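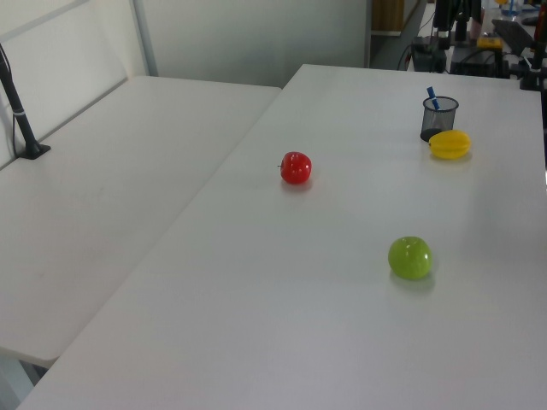 Planning Your Skutel Bench Cell

Thank you for stopping by! If you're reading this page you have probably got as far as wanting a Skutel and are now wondering what else has to go on the purchase order, and that's a conversation we have with nearly every customer, usually over a long phone call and a cup of coffee.

Start with the table

Most people spend weeks comparing arms and then put the winner on whatever desk was spare. Please set money aside for a proper work surface. We like plain matte white for sorting and picking work, where a red apple, a green apple and a yellow star fruit all stand out nicely and the shadows stay soft. A second table alongside is well worth having too, so that a pole or a stand can be mounted there and leave the main surface clear for the job. If the two don't match in height, tell us before you order and Emil Zürcher will work out the shims with you.

What to budget for

Skutel arm and controller: quoted per site
Bench table, white, matte: $300 each
Clamp-on pole with square base: $20
Cable ties, pack of 13: included with each pole
Test objects: your local grocery store, or a toy box

We do mean that last one. A few shapes with different outlines (round and ridged, say), plus something awkward like a pen in a mesh cup, will teach you more in a morning than a box of identical blocks.

Room for everything else

Keyboards, stands, power supplies and cables all want somewhere to live, and they do spread. Plan a separate surface past the far edge of the main table, and order your cables longer than the drawing says. Rhodri Lloyd at our Brollach workshop adds five feet to every run and has yet to send one back.

Lead times

Tables ship from Susevthorpe every Tuesday. Arms take longer, and orders placed in June tend to wait behind the school orders, so do get in touch early. Sota Kubo answers the planning line and is happy to look over a rough sketch, even one on the back of an envelope!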